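How Dyes Hold: Testing Kitchen Colours on Cotton and Wool

Project report by Afroza Fakir and Irena Pawłowska

3. What we wanted to find out

Our project began with an onion. Irena had read that the dry brown skins, which everybody throws away, give a really strong golden orange, and we wanted to see if it was true (it is!). From there we got hooked and ended up with four dyes: onion skin, red cabbage, turmeric and black tea. We tested each one on cotton and on wool, with and without alum as a mordant. A mordant is a salt that helps the colour grip the fibre.

The question we settled on was simple. Which of these colours would you trust on something you wear and wash every week?

4. Method

We soaked every piece of cloth overnight in plain water first. For each dye bath we used 2000 ml of water and simmered the plant material for 46 minutes, a number we got stuck with after our first batch ran over and we wanted all the others to match. The cloth went in once the bath had been strained. Altogether we got through 1125 g of onion skins, which is a huge amount, and we are very grateful to the greengrocer on Urngate for saving them up for us.

After dyeing, each sample was rinsed, dried in the shade and cut in half. One half went into a dark envelope. The other was washed 3 times by hand with the same soap and then pinned up in a south-facing window for the whole of April.

We also looked at shop-bought clothes, and this turned into one of our favourite parts. Printed lettering on a T-shirt is not dyed into the cloth in the way our samples were. Many prints sit on top of the fibres as a thin layer, so they crack and peel where a dye would fade.

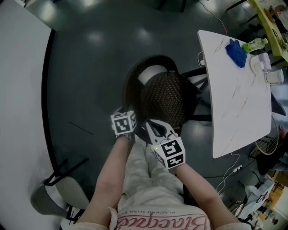

Fig. 4. Light-coloured shirt with pink cursive lettering, worn with light grey trousers.

5. Results

Turmeric was the great surprise. Straight out of the pot it was the brightest thing either of us had ever made, and by the end of the month the window half had lost almost all its yellow. Onion skin on wool with alum barely changed, and we had to hold the two halves together to see any difference. Tea gave a soft brown that stayed put on both fabrics.

Red cabbage was the most fun and the least useful. It came out lilac on wool, then went blue-green in the soap! Our tutor, Mrs Rao, pointed out that we had made a pH indicator by accident, and we spent most of a Thursday dabbing it with vinegar.

Wool took every dye more deeply than cotton did. Alum helped in every pair except the tea, where we could not see a difference.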